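Workshop tips: can a machine do your sorting yet?

Notes from the Stultham bench, 3/19/20

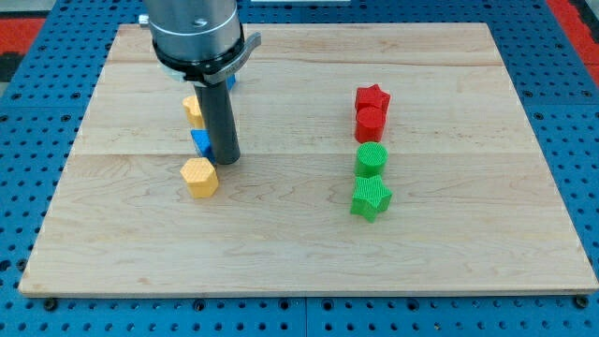
Short answer, some of it. Sorting small parts by colour and shape, yes, if you do the boring bit first. Tipping out the odds drawer and walking off, no. Not yet.

What we've learnt so far:

Fix the board down. Bolts, not tape. A board that creeps a few mm ruins every pick after it.

Leave space. Pieces touching are a pain, a pusher will shift two when you wanted one. Keep the front half clear if you can.

Few shapes to start. Cylinders are easy. Stars catch on things, do them last.

Plain bench, bright parts. Pale wood is good, shiny tin tray was hopless.

Run it slow. We did 50 goes at crawling speed before touching the dial, then 100 more. Dull but worth it.

Household jobs? Cutlery drawer maybe, if the forks are already laid out flat. Socks no. Anything floppy, no. Washing up, ask me again in ten years.

Shop floor is nearer. Koskela sent us a tub of 424 mixed spacers to try in April, will report back. By hand thats half a morning and a cup of tea.

Cost - don't buy an arm to tidy a shed. A Grimach divided tray and a marker pen will beat it every time for home use.

More tips when theres time. Next one is drill bits and how to stop them rusting.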